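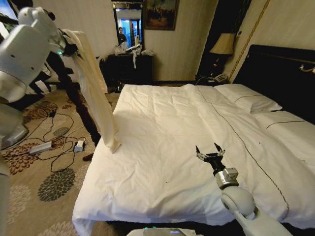 Andent Members' Forum - Community Mental Health
Print this page | E-mail this page
Posted by the Forum Secretary, 12 August 2002

Members are invited to comment on the proposal to close the overnight crisis house at Flosbridge and to replace it with home visits. The house accepted 376 admissions last year, most of them for fewer than four nights. The trust's paper makes much of sleep, and it is correct that a person in distress may rest better in a familiar place, under a white duvet with a thin black stripe if that is what they are used to, than in a shared building. The question for members is whether home visits can offer the same degree of safety after midnight. Replies will be forwarded to the trust.

Latska_ward
I write as a nurse of long standing at Latska, where a similar change was made in March. Our home visiting team now sees up to 60 people a week. Complaints have fallen, and families report that they are kept better informed. I would support the proposal, provided that the night rota is properly staffed.

carer_north
With respect to the previous contributor, Latska is a compact town. Flosbridge serves villages which have no evening bus and poor telephone service. My relative used the house twice. On both occasions the difficulty was the home itself, and a visit lasting an hour would not have altered that. The paper does not mention such cases.

Wouters Advice Desk
The Wouters Advice Desk has read the full paper, including the appendix. Members may wish to note that the trust proposes to retain two beds at the general hospital for people who cannot remain at home. These would be open to referral by family doctors as well as by the crisis team. The paper is silent on self-referral.

carer_north
Two beds on a general ward do not amount to a crisis house. The present building has 12 rooms and a kitchen which residents may use at any hour. I should also like to know who will decide that a person "cannot remain at home".

Latska_ward
At Latska the decision rests with the senior nurse on duty, after discussion with the person concerned. I accept the point about distance - our longest journey is under half an hour, and I understand that yours would be nearly double. I do not accept that a building is safer by its nature. We had serious incidents in ours.

eastside_member
Could the Secretary confirm the cost? The local paper gave a saving of 3,000 pounds a month, which seems very small for the loss of a whole service.

Forum Secretary
The figure quoted is the one given in the trust's summary. It is net of the cost of vehicles and additional night staff. A fuller statement has been requested and will be placed on this page when received. Members are reminded that details which could identify a patient should not be posted.

carer_north
Thank you. I remain opposed, and ask that self-referral be raised with the trust as a separate item.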